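# Iretti Disc Player, Region-Free, Model 102

The Iretti 102 is a Blu-ray and DVD player for people who buy movies from more than one country. It reads Blu-ray regions A, B and C and DVD regions 0 through 6 with no codes to type in and no firmware to swap. Put the disc in and it plays. It is sold by Hindarmont in the US and Canada.

The 102 replaces the older Iretti 90. The two look alike from the front, and the remote is the same, but the drive and the video board are new. Parts for the 90 are still listed on the spares page.

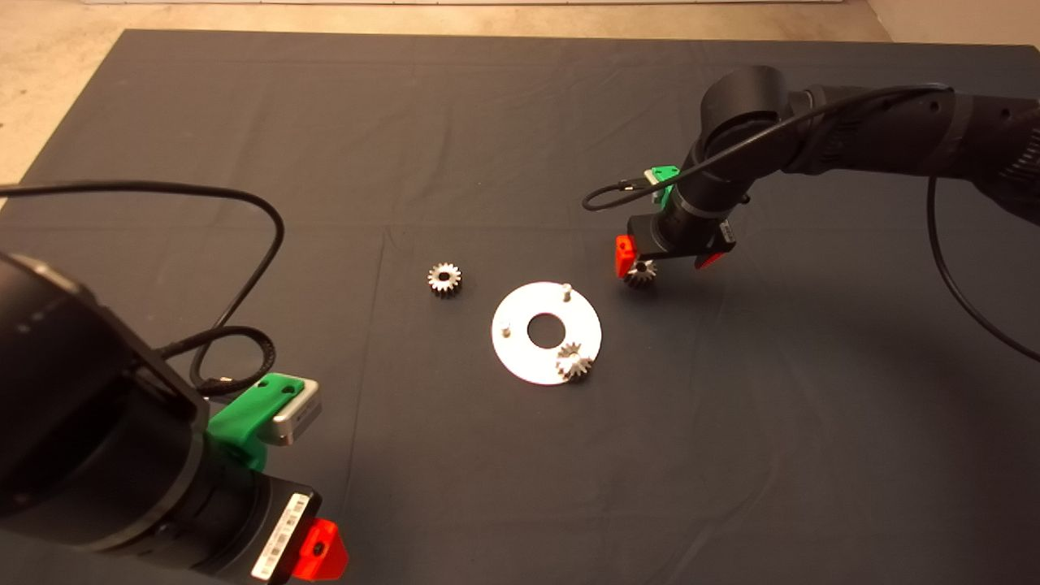

*Page last changed: January. Changes: subtitle section rewritten, firmware note added.*

## What it plays

- Blu-ray movies, all regions
- DVD movies, all regions, both NTSC and PAL
- Music CDs
- Home-burned BD-R, DVD-R, DVD+R and CD-R
- Video files from a USB stick or drive (front port only)

It does not play 4K Ultra HD discs. Many releases come as a two-disc set with a 4K disc and a regular Blu-ray in the same case, and the regular disc from those sets will work here.

HD DVD, the format that lost out to Blu-ray, is not supported either. We still get asked.

## Region handling

Most region-free players sold online are standard players that somebody has modified. They work, but the DVD region often has to be set by hand each time you change discs, and a firmware update can undo the whole thing. The 102 leaves the factory region-free. It checks the disc when it loads and sets itself to match.

A small number of DVDs check for a player that is set to one region only and refuse to start on anything else. If you get a region warning screen, press Setup, go to Disc, and pick the region printed on the back of the case. The setting clears when you eject.

## PAL to NTSC

British and European discs of older TV shows and movies are usually in PAL at 25 frames a second. Many American TVs will not show that signal. The 102 converts it inside the player, so the TV only ever sees a signal it can handle. You can turn conversion off if your TV takes 50 Hz directly, and motion will look smoother that way. Camera pans are where you will notice it most.

Movies on PAL discs also run a little fast, with voices pitched slightly high. That comes from how the disc was made. The Slow Film option under Audio plays these discs at 24 frames and brings the sound back down to match. Don't use it on TV shows that were shot on video – the motion gets jerky.

## Bonus features and menus

Collectors asked for better handling of extras, and most of the software work went there.

**Extras list.** Press Title twice to see every title on the disc with its running time. Trailers, screen tests, deleted scenes and interviews all show up, including a few that the disc menu buries three pages down.

**Bookmarks.** The player remembers where you stopped on the last 18 discs. You can set up to nine bookmarks per disc by hand. They stay put when the power is off.

**Commentary switch.** The Audio button cycles through all tracks, and holding it down jumps straight between track one and the first commentary track. It won't work on discs that lock audio changes to the menu. Some studios do this on animated titles for no clear reason.

**Disc labels.** You can name discs yourself using the on-screen keyboard. The memory holds 4,000 names.

## Subtitles

Subtitles can be moved up or down in steps, which helps people with projectors and wide screens where the text falls into the black bar. On files played from USB, you can also change the size and color. Size and color can't be changed on Blu-ray or DVD, where the text is stored as a picture.

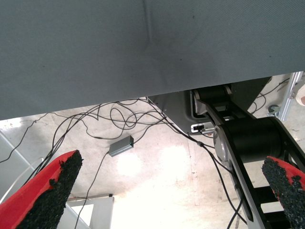 The forced subtitle setting is on by default. With it on, you get text only where a character speaks a language other than the main one, as in the theater. If those lines are missing on a particular disc, turn the setting off and choose the subtitle track yourself. Older DVDs often don't mark forced lines at all.

## Connections

| Port | Where | Notes |
|---|---|---|
| HDMI | Back | Video up to 1080p, all audio formats |
| Optical audio | Back | Dolby Digital and DTS |
| Analog stereo | Back | Red and white jacks |
| Network | Back | Wired only, for firmware and BD-Live |
| USB | Front | Behind the flap |

No HDMI cable is included. Any cable sold as High Speed will do.

## In the box

Player, remote, two AAA batteries, power cord, printed quick guide. The full manual is a download.

## Optional items

**Avov backlit remote.** Same layout as the standard remote with lit keys and a proper eject button. The light goes off after a few seconds.

**Sung rack shelf.** Holds one player in a standard equipment rack. Screws included. Leave one empty space above it for air.

## Firmware

Check your version under Setup, then System. Players with version 9 or later already have the Extras list. On earlier versions, update over the network or from a USB stick. Leave the power on while it runs. The player restarts by itself and the clock will need to be set again.

## Common questions

**The disc loads but I get a black screen.**
Press Stop, then hold the Resolution button until the picture comes back. The player was probably set to an output the TV can't show.

**My older disc takes a long time to start.**
Some early Blu-rays with Java menus are slow on any player. Give it a full minute before ejecting.

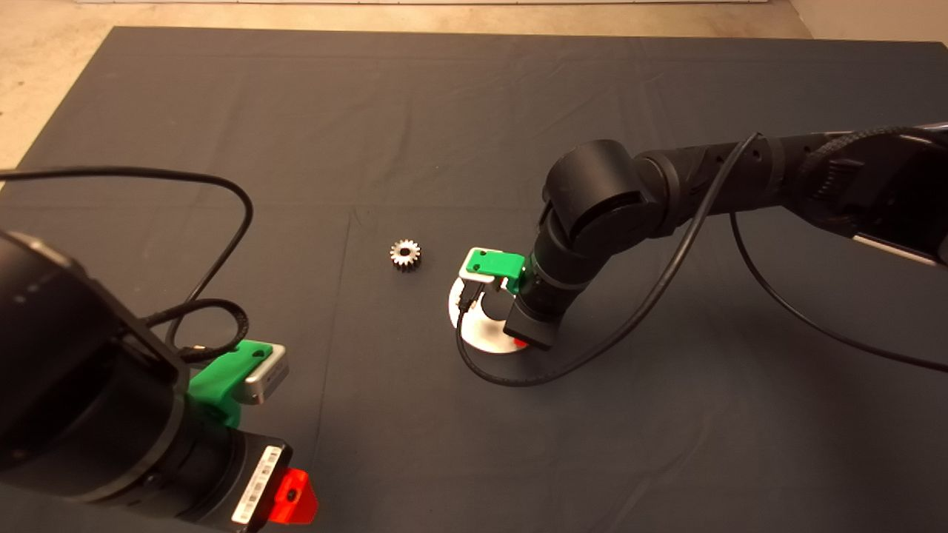
**Will region-free playback stop working after a firmware update?**
Updates from Hindarmont leave region playback alone, and it can't be switched off from the menu. Use only the files from our download page.

**Can I play movies I recorded off the air?**
If they are on a finalized DVD or stored as an ordinary video file, they should play. Discs that were never finalized will only work in the recorder that made them.

## Ordering and returns

Orders placed before noon ship the same day, except on Thursday, when the warehouse does stock checks and everything goes out the next morning. Unopened players can be returned for a full refund. Opened players can be exchanged if faulty. Please include the remote and the power cord.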